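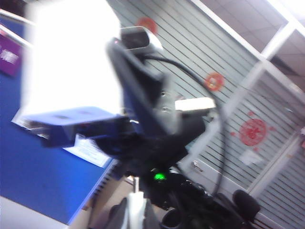 Project Diary: Skorkus, Day 13

Print this page | E-mail this page
Reading time: 5 minutes

June, evening

Got in at half past eight. The office was already open and the lights were on. I had the desk on our side of the blue partition until four, when the other group wanted the table for their write-up.

We are still calling the arm Skorkus. It was a placeholder in the first project form and it has stuck, so it is in the file names now and nobody wants to change them.

The plan for today was cable handling. The Hukier task sheet has five tasks on it and the cable one is worth the most points, so we agreed last week to get it out of the way before the drawer task. You have to pick a loose cable off a desk by the connector end, lift it clear, and set it down in a marked area without touching anything else. The desk has to be a normal working desk with normal stuff on it. They are strict on that. A bare table gets you half the points.

Spent the first hour on the wrist. Yesterday the image from the wrist camera kept dropping out whenever the last joint went past a certain angle, and I had been blaming the driver. Today I swapped the cable for a new one, ran the joint back and forth for ten minutes, and had no dropouts. Put the old one in the bin so that I don't pick it up again by mistake. I also left more slack than before. I don't love how the slack looks but it doesn't pull.

Then calibration. We use the script from the Psarras lab course, the one everybody in our year has a slightly different copy of. Mine had the old offset in it from before we changed fingers, which explains why the gripper has been closing a little short. Fixed that and wrote the new value on the whiteboard and in the shared notes. If you are reading this from our group, please pull the new config before you run anything.

The wrist camera is still badly overexposed at some angles. Light comes in strong and anything white goes to a blank patch. I tried locking the exposure, and then the dark parts of the arm lost all detail, so I put it back on auto. We should ask whether we can choose the hour of our slot at the competition, though I doubt it.

Had lunch at the desk. Cheese sandwich, an apple, and the coffee from the machine downstairs.
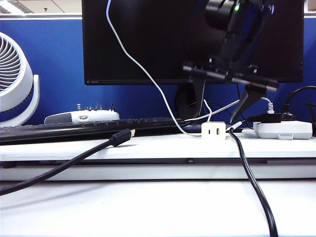

Afternoon: cable runs

Started recording at one. I kept the monitor off to have one less bright thing behind the gripper. I left the fan, the keyboard and the power strip where they were. The HDMI cable was the target to begin with. It has a gold-tipped connector that the model finds easily in the side camera.

Approach is fine now. The arm comes down from above with the fingers pointing at the desk and gets close to the connector nearly every time. What goes wrong is the last bit. The cable is stiff, and if one finger touches it first the whole thing rolls away, and then the gripper closes on nothing. I watched that happen over and over. I tried coming in slower and it made no difference. Turning the wrist so that the fingers straddle the connector across its narrow side worked better, and I changed the teleop start pose to make that the natural way in.

The second problem is the ledge. The desk has a raised shelf under the monitor and then drops to the main surface, with a dark gap under the shelf. The depth estimate around that gap is poor. Twice the arm wanted to go lower than it should have near the edge and I hit the stop. No damage, but I have put a higher floor on the z limit for the shelf area until we have something better. This costs us reach at the front. I think it is the right call for now.

Third, there are a lot of other cables there. A white one hangs down past the arm, a thin one runs from the charger to the power strip, and a thick black one goes over the front of the desk. The policy we trained last month saw one cable on a clean surface and it shows. When I ran it today it went for the thick black one first. I wrote that down as a failure even though it would have been a decent grasp.

We now have 500 episodes of the cable task recorded. The target in our project plan is 2,000, for all the tasks together. When we wrote that number in the spring it looked small. At the rate I went this afternoon it is going to be tight, and we will need to share out the slots more evenly than we have been doing. I have done most of the recording lately and my right shoulder is sore from the leader arm.

Cleaning up the data

Stopped at half past three and went through the recordings. Threw out the ones where I had bumped the side camera. I also threw out a run where the gripper held the connector well but I let go too early, then changed my mind and kept it, tagged as a partial. The tags are a mess. Some say "partial", some say "part" and some have nothing. I will write a small script for it tonight or tomorrow.

Upload to the Trestell server took until after five, so I sat in the corridor with the laptop while the other group used the table. They are doing a sorting project and are further along with their report than we are with ours. Our methods section is two paragraphs and a figure with the wrong axis labels.

For tomorrow

- Tape marks on the desk for the side camera stand.
- Print the set-down area again, the old sheet has curled.
- Record with a second cable, something softer than the HDMI one.
- Check the z limit again with the new floor before anyone runs the policy.
- Ask at the front desk for a late key. We can't keep stopping at four.
- Fix the tags.

Home by half past six. Made rice and beans and read the Hukier rules once more. There is a line on page two about the time limit that I had missed. It includes the homing move at the start. Ours is slow, so that goes on the list too.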